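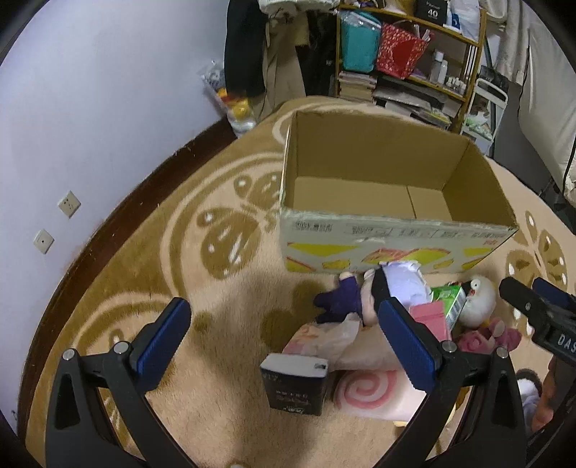 Visit report: Duvance corrugated plant, Kashindye

6 min read

Duvance makes corrugated board and converts it into shipping cases on the same site, on the east side of Kashindye next to the rail spur. The plant takes visitors one day a year, in July, and the tour covers the line in process order. I went mainly to see the wet end, having only worked with finished board. These are my notes, with the parts on cost left out.

Reel store

Paper arrives on reels and is stored on end, stacked three high. Liner and fluting grades are kept in separate bays. Each reel is checked for moisture at the outer wraps on arrival and again before it goes on the stand. The guide gave the heaviest reels in the store as 2000 kg. Edge damage is the most common reason for rejection, and damaged wraps are slabbed off by hand and baled with the other waste.

Corrugator

The line runs single wall only. The medium is conditioned with steam, passed between two fluted rolls, and glued at the tips to the first liner. The glue is corn starch with caustic and borax, mixed in a room behind the line and piped over. A bridge holds slack single-face web ahead of the double backer, where the second liner goes on. The plates under the belt are steam heated in sections, and the operator can lift the belt load section by section to correct warp.

Warp took up most of the questions. Up-warp and down-warp were explained as a moisture difference between the two liners, and the operator's first adjustment is preheater wrap on the drier or wetter side. S-warp is harder to correct and usually goes back to an uneven reel. There was a rack of bad sheets by the stacker with the cause written on each, and it was the most useful thing on the tour.

Roll changes are done every shift or two depending on the order book. The change itself was not shown. The spare cassette was parked beside the line with its guards on, so the flute profile could not be seen closely.

Print and converting

Three machines are installed. The oldest is a two-color printer slotter by Bilent, used for plain brown cases with a line or two of text. The other two are rotary die cutters with flexo units. Inks are water based. Solid yellow on a white top liner was running on one of them, with red keylines around it, and the crew was having trouble with washboarding, where the print comes out darker along the flute tips. They backed off the impression and slowed the machine. I did not see the result before the group moved on.

Barcodes are printed with the bars parallel to the direction of travel where the layout allows it. Printed across, the bars spread and the grade drops. The plant pulls a sheet for scanning at set intervals and keeps it until the order ships.

The regular slotted case is still the bulk of the work. On this style the outer bottom flaps meet on the center line, and the permitted gap at the joint is set by the customer. Folding accuracy matters more to that gap than slotting does, according to the crew.

Test room

The room is held at standard temperature and humidity, and samples sit overnight before testing. Edge crush, burst and box compression are done on every order above a set size. One case was crushed for the group. It failed at 467 kgf, with the buckle starting at a corner of the long panel. The specification for that case, made for a customer named Bunano, was 312 kgf. The technician noted that a warehouse in humid weather would take a good share of that margin, and that pallet overhang would take more.

Practical points

The tour is on foot, with two steel staircases and a long wait at the die cutters. Safety shoes are required and are not lent out. Ear plugs are handed out at the gate, but the corrugator hall is loud enough that the guide could not be heard from the back of the group. Stay near the front. The boiler house and the effluent plant are not included.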